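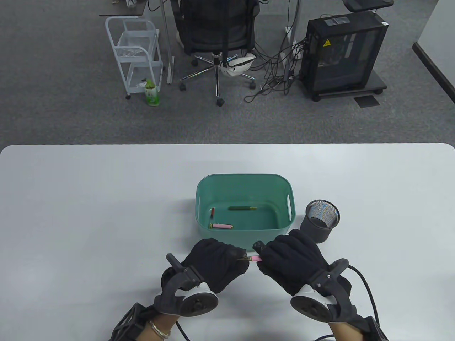 Cutting the last ferry shuttle of the night will leave hotel workers stranded at the Prulwood landing, Atieno Muli told the operator, and she wants the 9:40 p.m. run put back before August. Her letter reached the Lemieux office this week with 376 signatures behind it.

Lemieux Shuttle runs the only direct van between the landing and the Brutunard rail station. The new summer timetable went up on its site with no notice. Last departure now 8:15 p.m. The ferry from the islands still ties up at 9:25.

That leaves a gap, and anyone on the late boat has three choices: a taxi, a ride from a friend, or the walk along the shore road, which has no sidewalk past the boatyard.

Clifford Vachon, operations manager at Lemieux, said the late run carried too few people in the spring to pay for a driver. He would not give the numbers. "We look at it every season. If the riders are there in the summer we'll look at it again."

A taxi to Brutunard costs $31 at night, going by the fare card posted at the landing. The shuttle is $9 one way, $16 round trip. No change to either of those fares in the new timetable.

Muli said plenty of the people who signed don't have a car at all, and that the ones who clean rooms on the islands finish too late for any earlier boat. "They sold us a pass for the whole season. Then they took off the one van we use."

Season passes are a sore point. Lemieux sells them in the spring and the terms say schedules may change. Vachon said passholders who want out can ask for a partial refund by email, but he did'nt say how much they would get back or how long it takes.

Rajitha Amarasinghe, who handles bookings for the island day tours, said her office is already getting calls. Visitors buy the evening cruise, see "shuttle connection" on an old flyer and assume it still meets the boat. It doesn't. New flyers are on order - the old ones are still in the racks at the station.

Another company may step in. Prukico, which does airport transfers up the coast, confirmed it has asked the port for a pickup space at the landing. A 21-seat bus, evenings only, fares not set. The port said the request is in and gave no date for an answer.

Space is tight down there. The curb lane by the ticket booth is shared by taxis, hotel vans and the shuttle, and on a busy cruise day as many as 900 passengers come off through the same gate. Port rules allow ten minutes per vehicle, loading included.

Lemieux says the morning vans are not affected. First one still leaves Brutunard at 5:50 a.m. and luggage is still two bags per person, with bikes by reservation only.

Riders with comments on the timetable can leave them at the ticket booth or send them thru the form on the Lemieux site. The booth closes at 6 p.m.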